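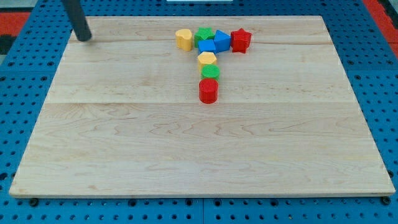 List: floor-automation
Subject: Re: Cell 2 - who does what after changeover
November 2025

Kheri Massawe wrote:

> We've been asked to move the kitting bench over to the Grevora cell by
> the end of the quarter. At present 5 people pack shape sets by hand at
> 700 sets a shift. Management's line is that no positions go, but the
> work will be different and I can't get a clear answer on how. For those
> who have already done this: what did your packers end up doing, and was
> there anything in the layout tests you'd do differently?

Kheri,

We converted our bench at Brunis in October, so take this as early results.

Staffing first. We had seven people on the hand line and still have seven on the roster. Two moved to cell tending, which means clearing faults, swapping bins and signing off the first set of each batch. The other five went to inspection and returns. Pay grades stayed put for everyone except the two tenders, who went up a step after the union asked for the duties in writing. Get that done before commissioning. Ours was settled three weeks after and there was some bad feeling in between.

The tending job is more tiring than it looks on paper. Hand packing has a rhythm and people talk while they do it. Tending is long stretches of watching, then a fault. We now rotate every hour, and complaints about sore eyes and boredom have dropped off.

On layout tests: run them with mixed shapes from the start. We spent too long on cubes alone, and the results told us very little. Hearts and stars standing on edge behave differently from a hexagonal block sitting flat, and short cylinders are different from tall ones. Same goes for colour - don't let one colour stand for one shape in your trial sets, or the vision settings will look better than they are.

Put the pieces close together in some of the trials too. Rows with pieces touching gave us most of our mispicks, and those were the patterns our packers had told us to try at the outset. They knew which shapes roll and which ones catch on their neighbours. I would put a packer on the test team with paid hours for it, and let them set the patterns.

The Skitell controller logs each pick, including the time a tender takes to clear a fault. Decide early who can see those times. Our agreement says they are used for maintenance only and are not tied to a name.

I can send the rotation sheet and the wording on log access if they're of use. Lema has our fault codes in a spreadsheet and is happy to share it off list.

Regards,
Cell support, Brunis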